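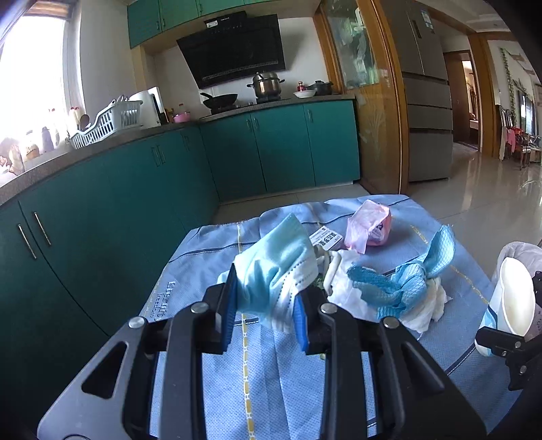 A crumpled face mask between the fingertips, with more rubbish still on the cloth.

I have been asked to be impressed by table clearing again. The case for Sebastian, the control policy Stelovum put out in April, rests on one figure: 342 successes in 500 attempts at picking up household litter. Fine. What counted as a success?

According to the notes, an attempt succeeds when the fingertips close on an item and it leaves the table. I don't object to measuring that. I object to calling it tidying. A crumpled mask is a nasty thing for perception software: thin, folded over itself, with elastic loops that will happily snag on whatever lies next to them. A planner that treats it as a blob with a middle will often get hold of it. Whether it lets go over the bin, with nothing trailing behind, is a separate question, and the score doesn't ask it.

Rowena Bañez, who wrote much of the logging for Kesodport, put it to me more bluntly. "We had 11 labels for how a grasp could fail and 2 for how a drop could fail. Guess which half of the code got better."

The usual answer is that more demonstrations will sort it out. Capucine Chauvin has argued this for Wivdale, and argues it well: show the policy enough tissues and wipes in enough kitchens and it will learn the awkward bits without anyone naming them. Perhaps. But if the log can't tell a clean release from a loop caught on a finger, I don't see how anyone would know it had learned them. You would get a bigger number and the same argument.

I'd like to see the dull work published first. Give me the replay tool, the timestamps and the rule for when an attempt starts and stops. Then list the 158 failures, one line each, and let the rest of us read them before the next launch video.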